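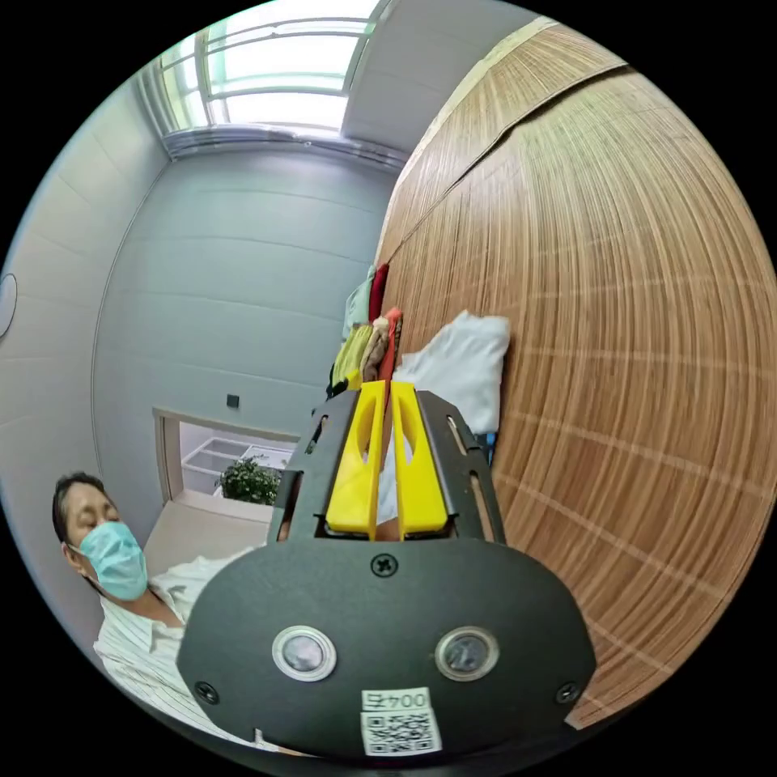

Drirovance: participants wanted to try our hand-held gripper kit at home

June
By Elżbieta Gajewski
204 shares | 11 comments

Drirovance makes a hand-held gripper kit called Janjua. People use it to record everyday housework, and the recordings help robots to learn the same work. Before we start to sell the kit to small teams, we want to hear how it feels in the hands of people who did not build it. We are looking for 30 participants in Kerkside and nearby towns.

The work is with clothes. You pick up T-shirts, jeans and other garments from a table, fold them and put them in a stack. One session takes a morning, with a break for tea.

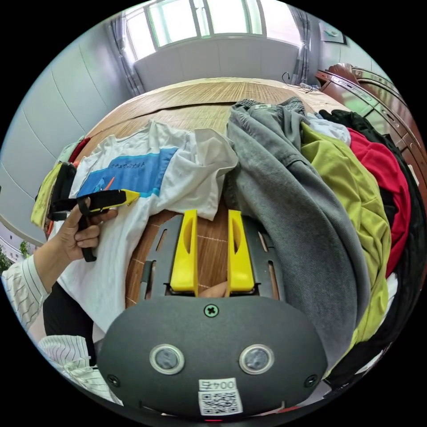 Alistair Niven wrote to us after the spring round that his wrist became tired before his patience did, and that he would like a lighter handle. He also asked if left-handed people can apply. Yes, they can, and we would be glad to have more of them.

You do not need any technical knowledge. You should be over 18, able to stand for one hour at a time, and ready to give your opinion also when it is not polite – we need the complaints most of all.

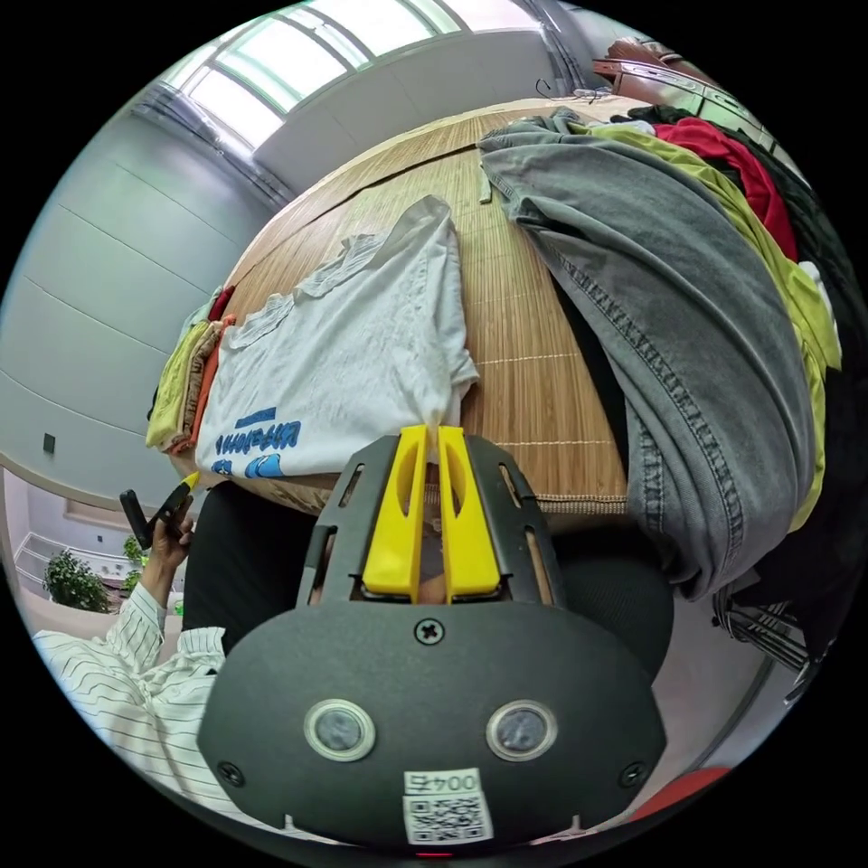 After each session you fill in a short form about grip, weight and comfort. Travel costs are paid back, and lunch is included. Please wear sleeves that you can roll up.

We plan the first sessions for a Tuesday, starting at 9:30 a.m. If mornings are difficult for you, write this in your application and we will try to find an afternoon.

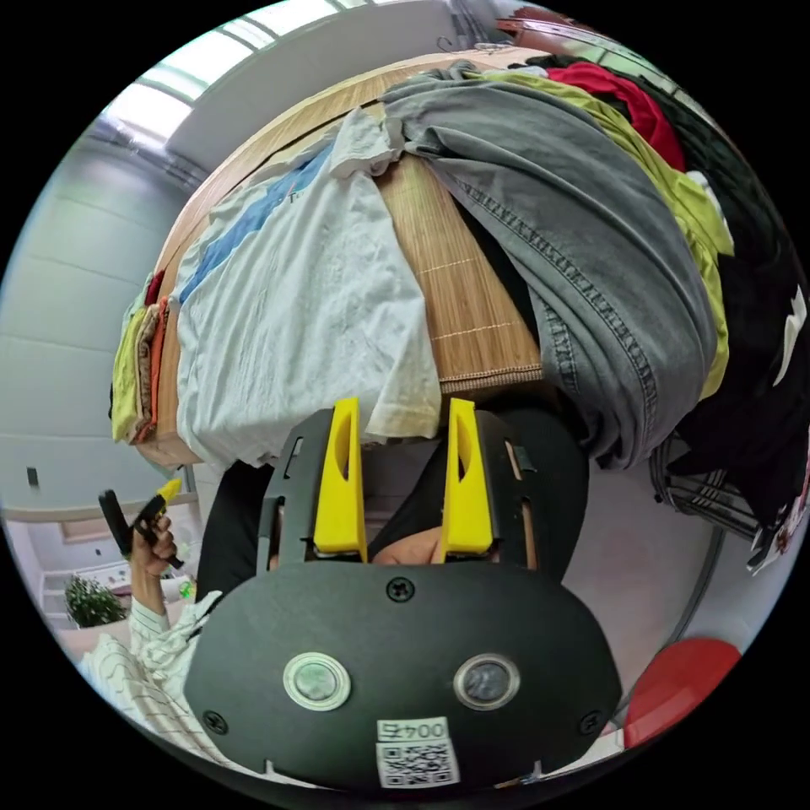

To apply, send a few lines about yourself to Craig Lindsay at our Kerkside office, Room 11, with the word "Janjua" in the subject. Please tell us also which hand you use for writing.

Related
Zurkamlow gripper stand: our first review
Wanted: part-time repair technician, Kerkside
How to clean the fingers of your Janjua kit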